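June 2025

Glaze tests, second round. Moved the Ponitz white from 11 per cent tin down to 8 and ran it on both clays. The Breno body still crawls at the rim. The Cemus body took it well, apart from two tiles with pinholes along the lower edge.

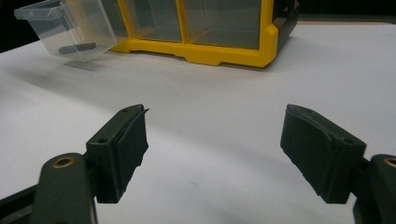

Ceramics Workshop, Materials Group

Sieved everything twice this time. The batch from last week had lumps of whiting in it and I don't trust those results, so they are crossed out on the chart. Tile 16 has gone missing between the kiln and the shelf. If anyone has it, I need the back of it more than the front. 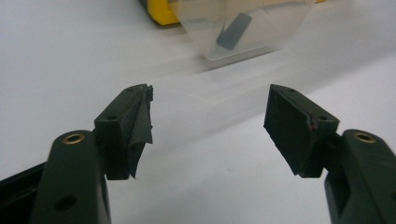
Entry by Wanpen Khamphan

Firing was slower than planned. Held for 30 minutes at top temperature, then let it drop on its own with the bungs in. Cone was a touch flatter than I wanted on the bottom shelf, upright on the top one. The matt tiles all came from the top.

Next: same recipe with a little less clay in it, bisque fired higher, only on the Breno.

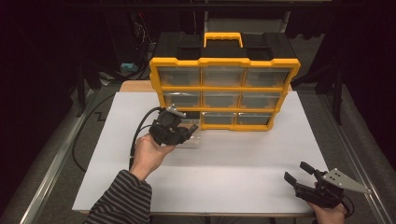
Jaruwan thinks the crawling is dust on the bisque and wants half the tiles sponged before dipping, the other half left alone. Will do that in July when the small kiln is free. Need to order more tin before then.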